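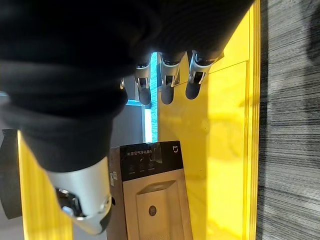 Notden residents will be able to borrow an air purifier from the Vendley Street lending room starting in August, ahead of what everyone expects to be another smoky end to summer. Sign-up opened this morning and there was a line before the lights were on. The machines are a mixed bunch, whatever people had in closets or picked up second hand, and they're being lent in their original packaging where it still exists. One is in a tan box with a black panel across the top, a white Mi logo in the corner and the product name in Chinese, and borrowers will get a page of English notes tucked in with that sort of thing. Others are coming in plain cartons. A couple came in a garbage bag.

The idea came out of last year, when the smoke sat in the valley for most of two weeks and the hardware store on Sastry Road ran out of filters on the second day. People were taping furnace filters to box fans. Some of those worked fine, by all accounts, but they're loud and they take up half a doorway.

"We had folks phoning us for a pressure washer and then asking, in the same breath, did we have anything for the smoke," said Aparecida Batista, who runs the lending room. "We didn't. We had three tile cutters and a fondue set."

How it works. You need to be a member, same as for the tools. The room has 354 members at the moment and joining is free if you live in town or out along the Ukusis road. Deposit on a purifier is $80, back in your hand when the machine comes home. Loans run 7 days, renewable by phone if there's no one waiting. During a smoke advisory there will be no renewals, and households with babies, or anyone with a lung or heart condition, go to the top of the list. No doctor's note required. Batista said she isn't going to play detective.

Filters are the sticking point. A new one can cost nearly as much as a used machine, and they don't swap between makes. The lending room will put a fresh filter in each purifier before the season and after that the borrower isn't charged unless it comes back soaked or full of drywall dust. Please don't run them during renos. It was said more than once this morning.

Each unit gets checked over before it goes on the shelf. Cord, plug, fan at every speed, and a look inside for the plastic wrap that a lot of new filters ship in. Two of the donated machines had clearly been run with the wrap still on. Donors' names are being withheld, to laughter.

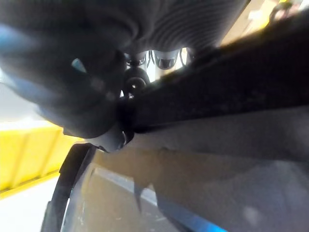
Keeping the boxes matters more than you'd think, Batista said. A purifier in its own carton stacks, rides in the back seat without tipping and comes home with its manual. Anyone who has given a machine without a box and later finds the box in the basement is asked to drop it off, flattened is fine. Foam inserts too. Same goes for spare filters, sealed ones only, any make.

Not everyone in line was there for smoke. One man wanted a unit for his daughter's cat allergy when she visits. He was told yes, if it's a clear week. A woman from the Ukusis end asked about wood stove season and was told they would see how the fall goes, nothing has been decided past October.

Still needed: larger machines. Most of what has been donated suits a bedroom. The seniors' lunch room and the daycare have both asked for something that can handle a bigger space and there are 4 units so far that might do it, depending on ceiling hieght. Town council has been asked for money toward two more. An answer is expected at the next meeting.

Donations of working purifiers are being taken at the side door on Vendley Street during regular hours. No humidifiers, no ozone machines, no portable air conditioners, the room has no where to put them. Members can put their names down at the counter or by phone. First pickups are the second week of August, sooner if the smoke gets here first.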